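Print this page | E-mail this page

Pliledport: where we are with the game

2001-11-07

Hi all,

You asked for a report that says what has been done, what hasn't and what the money went on, so I'm going to try to do it in that order and I'm going to fail, because the big thing that happened this fall was the ferry level and it touches everything else.

So, the ferry level. When I sent the last report the plan was for the player to board at Pastura, play through the three decks and get off at the harbor, with the whole trip on a timer. We built it that way and it ran fine. Then we put it in front of the play testers at the Nosunley library and they hated the timer! They'd get to the engine deck, find the locked cabinet, start poking at it (which is exactly what I wanted them to do) and the horn would go and they'd be dumped on the dock with nothing. A couple of kids started over four times and then wandered off to play something else. I took the timer out that same night. Now the ferry leaves the dock when you ring the bell, and it gets to the harbor when you've found the logbook, and if you want to stand at the rail and look at the water for an hour you can. It's a much nicer level. It also broke the save system, more on that in a minute.

Numbers, since I know they go in your spreadsheet. The design document calls for 100 rooms in the finished game. As of this week 88 of them can be walked into, have their art and have their sound. The rest exist as gray boxes with doors. Most of those are in the lighthouse, which I've been putting off, and I'll own up to that. The script stands at 2,087 lines of dialogue, all of it written and about half of it proofread. I'd like to cut it. The harbormaster alone talks more than any two other characters and I think people are clicking through him.

The bug list had 409 items on it at its worst, right after the ferry change. It's a lot shorter now, though I've stopped treating the total as a measure of anything, as one of those entries was "the gull is the wrong gull" and another was "game erases itself."

About that second one. The old save system wrote down where you were and how much time was left, and when the time went away it got very confused. If you saved on the upper deck and loaded again, you came back on the upper deck with an empty bag and the harbor already flooded. I spent most of three weeks on this. The fix was to throw the whole thing out and write down what the player has done, one event after another, then replay it on loading. Loading is slower on older machines (I timed it on my own old desktop and it's a noticeable wait, long enough to get annoyed). I think I can get that down by spring. Old saved games won't work with the new version, so the testers had to start again, and they were very nice about it.

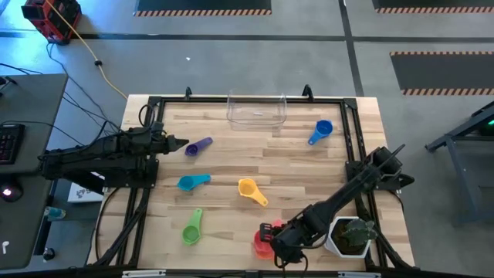
Colored measuring cups spread out on the butcher-block tabletop.

On to the engine. We're still on Rainer, and I'm still glad we are. I know there was a question at the last review about moving to something with real 3-D, and I did look into it for a few evenings. For a game like ours, where you walk from painted room to painted room and pick things up, I'd be paying for a whole lot of machinery I'd never switch on. Rainer does scrolling backgrounds, it does four channels of sound, and the people who look after it answer their mail. The one thing I miss is decent text wrapping. Long lines still run under the inventory bar on small monitors, and I've been fixing those by hand, which is a dumb way to do it. If there's a little money left at the end I'd like to put it toward getting that done right.

Music is in good shape. All the town themes are finished, the ferry theme was redone to loop properly now that nobody knows how long you'll be on board, and the storm piece is recorded but not mixed. I keep humming the bakery one. The lighthouse has no music at all yet, same story as the rooms.

Money: art and music have come in a little under what we budgeted. Testing has come in over, mostly because I ran two extra sessions at the library after the save rewrite and paid the testers for both. I moved the difference across from the travel line. I didn't go to the winter show and I don't plan to, so that line was just sitting there. The full breakdown is in the sheet I mailed with this. If moving it like that needs a form, please send me the form!

What's next, then. The lighthouse, the lighthouse and the lighthouse. I want all of its rooms out of gray boxes before the holidays, with rough art if it has to be rough, so that a person can play from the title screen to the ending without me standing beside them explaining which door is real. After that comes the rest of the proofreading and the storm mix. I'm aiming to have a complete version on disc for you in February. That's a month later than the schedule in the original application, and the month went to the save system, pure and simple. I don't think I'll need to ask for more time than that.

Two things I need from you. First, a yes or no on the box text, which I sent over a while back; the printer wants it well ahead of the discs. Second, somebody has to decide whether we're calling it "Pliledport" or "The Pliledport Ferry" on the cover. I've been using both, the title screen says one and the manual says the other, and I've gotten so used to it that I don't have an opinion anymore. Well, I have a small one. I like the short one.

The current test version is on the download page with the usual password. Start a new game, ring the bell, and try the cabinet on the engine deck before you go upstairs.

E-mail this page | Print this page
3 comments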